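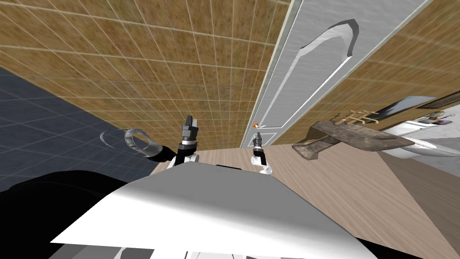 Figure 1. Simulated bathroom, robot's own view, both grippers raised and empty.

Filed under: Student Work / Robotics Club / Project Reports

Does practice in simulated rooms help? A report from the household robot project

Setareh Moradi, Horthorpe robotics club

What we set out to do

The club voted to enter the household category of the Parisi challenge, where a two-armed robot has to move around a home it has never been in and do small chores. We don't own a two-armed robot. The plan was to do everything in simulation until the regional round, and then get our hours on the shared machine at Omilport.

I was against this plan and said so in the first meeting, so readers should know which way I was leaning before we collected any results. My worry was that we would get very good at the simulator. I still have that worry, although some of what follows went against me.

Rooms

We used a set of 11 rooms. Most are kitchens and living rooms. The bathroom in Figure 1 was added in February after the challenge rules were updated to allow chores there, and it is the one I spent the most time with. It has tan wall tile on one side of a tall white door and more of the same on the other, a light wood-grain floor that gives way to dark blue tile, and a white tub at the right with a worn wooden table near it.

The view is very wide, and the walls and floor lean hard as a result. Straight grout lines bend on their way to the door. Our first navigation script looked for straight edges to guess where the floor ended, and it did badly in every room with tile. Two members wanted to correct the image before using it. I wanted to throw out the edge step completely. We corrected the image. It cost us a week and the script did get better, but I think a simpler method would have gotten us to the same place.

Clear objects were a separate headache. There is a see-through, ring-shaped thing on the blue tile just left of the left gripper in Figure 1, and our detector never gave it a label we could use. In the end we left transparent items out of the chore list. The write-up we sent to the challenge calls this "a limit on scope." I would call it skipping the hard part.

How we tested

Each run began with the robot facing a door with its grippers up and nothing in them. A run counted as a success if the robot reached the target spot, closed on the right object and carried it to the drop point without hitting anything. We logged 2,170 runs over the term. Hilik, the small scheduling tool the older members wrote two years ago, started the runs overnight and saved the logs.

I have one complaint about Hilik. When a run froze, it restarted it and kept only the second try. For the first part of the term we did not know this, and our success rate looked wonderful. Once we turned the setting off, 326 of the earlier runs had to be thrown out, and the total above is what remained. I would ask any team that reports a very smooth curve what happens to its frozen runs.

What we found

Getting to the right spot improved steadily in all rooms, including the ones held back from training. I had expected the held-back rooms to be much worse. They were a little worse. That is a fair point for the people who wanted this plan, and I have told them so.

Grasping is another story. The fingers are narrow and blocky, and in the simulator a sloppy grip often holds anyway, provided both fingers touch something. We tried making surfaces more slippery and the success rate fell sharply. Which setting is closer to the truth? We have no idea, and we won't until we get time on the real machine. Picking the friendlier setting for our progress poster was a choice I did not support.

The last finding is about the view itself. The robot's own body takes up a lot of the lower part of the picture – the white torso in the center, dark casing in the corner – and anything low and close to it is hidden. Several failures I had blamed on the planner were really objects that had slipped out of sight behind the torso. We added a rule that makes the robot back up and look again. It helps, but it is slow, and the challenge is timed.

Still open

We have 2 sessions booked at Omilport before the regional round. My proposal is to spend the first one only on grasping, with no navigation, and to write down our predicted success rate beforehand so we can't adjust it later – the vote on that is at the next meeting. The friction settings, the corrected-image code and the full run logs, frozen runs included, are in the club folder for whoever takes over the bathroom tests.

Last updated: after the spring progress review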